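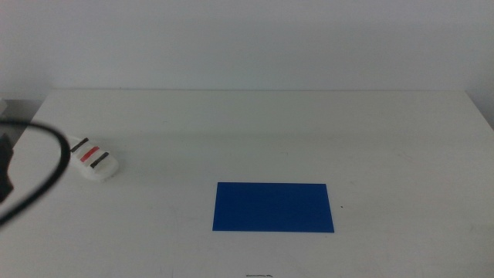 Noura Mansour told me to ask for the back bedroom at Alcaraz, the one over the lemon trees, and to come down to breakfast late, when the bread has had its second baking. She was right on both counts, bless her! The guesthouse has 16 rooms strung along a hillside 150 steps above the harbor (your knees will grumble, mine certainly did), and by October the terrace is quiet enough to hear the ferry coming in. We booked two nights and stayed four, and I'd have happily missed Friday's boat too.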